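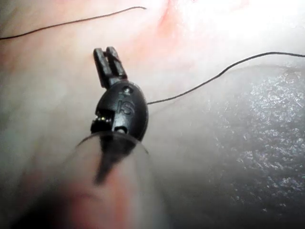
4. Waiting to withdraw: how small holders live with the unstaking queue

4.1 The queue and its rules

Before we come to what people told us, it may help to spend a little while on how the queue works, as a good many of the misunderstandings we met grew out of rules that are simple enough on paper and rather slippery in daily life. A holder who stakes coins on the Wetilent network hands over the right to spend them and receives a reward in return, paid at the end of each period. To get the coins back, the holder sends an unstaking request. The coins then stop earning and sit in a queue for 10 days, after which a second request, the claim, must be sent before they can be spent or sold. The claim costs a small network fee, and this fee has to be paid from coins that are not themselves in the queue.

That last rule sounds like a trifle, and we treated it as one when we first drew up our interview guide. It came up so often, and with such feeling, that we went back and gave it a page of its own. Holders who had staked everything they owned reached the end of the wait and found they had nothing left to pay the fee with. Several had then bought a small amount of the coin on Gaber, paid a withdrawal charge to bring it over to their own wallet, and only then been able to send the claim. The sums were small. The annoyance was considerable, and it coloured a good deal of what these holders went on to say about staking in general.

There is also a way round the queue altogether. A holder may stake through Wasix and be given a receipt token, which can be sold at any hour to whoever wishes to buy it. In calm markets the receipt trades a shade below the coin it stands for. In a falling market the gap grows wider, and it grows widest at just the moment when most people would like to be rid of it. Larger holders in our sample understood this well and spoke of the gap as the price of leaving early. Smaller holders tended to assume that the two prices were tied together by something firmer than other people's willingness to buy.

4.2 Who we spoke to

We interviewed 150 holders, all of whom had sent at least one unstaking request in the year before we met them. They were reached through a notice shown inside the Cernard wallet, and we should say plainly that this leaves out people who keep their coins with an exchange and have never set up a wallet of their own. Such people are probably the majority of holders, and we would be very glad to see someone take up the same questions with them. Interviews were held by telephone, lasted as long as the person cared to talk, and were written up the same evening by whichever of us had made the call.

We had settled on four broad topics: the reason for unstaking, what the person did during the wait, what they did when it ended, and whether they had staked again since. In practice the conversations wandered a good deal, and we let them.
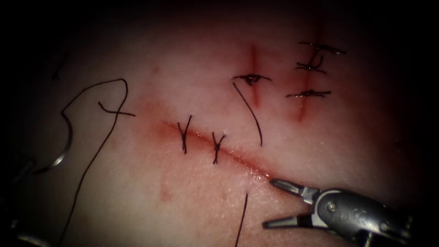 The reasons given for unstaking were more homely than the trade press would lead one to expect. Some holders did speak of a fall in the price, or of wanting to move into another coin that seemed to be having its day. Many more had a bill to pay. A boiler had gone, a deposit was due on a flat, a daughter was getting married sooner than planned. For these holders the length of the queue mattered in a way that had little to do with the market. They wanted to know which day the money would come, so that they could promise it to somebody, and they were upset when the date shown in the wallet moved.

And the date did move. The wallet works out the end of the wait from the average time between blocks, which drifts a little, so that a claim expected on a Friday evening might open in the small hours of Saturday. A shift of this kind is of no interest to an engineer. To a person who has told a builder that he will be paid on Friday it is a broken promise, and our holders used that sort of language for it quite freely. We came away feeling that a later date which could be relied upon would serve most of them better than an earlier one which could not, although we did not put this to them as a direct question and can offer it only as our own reading.

4.3 What people did while they waited

Two habits stood out. The first was checking. Holders opened the wallet many times a day to look at the countdown, knowing perfectly well that looking would change nothing, and some were a little sheepish when they told us so. The second was a change of mind. A fair number would have liked to cancel the request once the price recovered or the bill was met from elsewhere, and were surprised to learn that Wetilent does not allow it. The coins must go through the whole queue, be claimed and then be staked afresh, and they earn nothing in the meantime.

We had expected that people who changed their minds would be the ones most likely to stake again. They were no more likely to do so than the others, and several had simply left their coins lying in the wallet, unclaimed, long after the wait was over. When we asked why, the answers were vague and friendly – they had been meaning to see to it, or had not been sure whether claiming would count as a sale for tax. On this last point we gave no advice, though we did note how widely the worry was shared, and we return to it in Section 6.
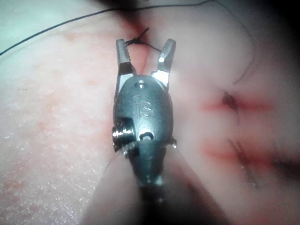 Figure 2. Gripper with its jaws held open over a suture practice pad.

4.4 Changes to the wallet during the study

Our interviews were still going on when Cernard released a new version of its wallet in October, and this needs a word of explanation for anyone comparing early and late answers. The new version shows a warning when a holder is about to stake the last of their coins, and suggests keeping a little aside for the claim fee. It also shows the end of the wait as a span of hours instead of a single time. Holders we spoke to after the change mentioned the fee far less often. Complaints about the date carried on much as before, and we found that people given a span had generally fixed on the earliest hour in it.

We have kept the answers from before and after the change together in the tables, except where the claim fee is concerned, and there they are set out separately.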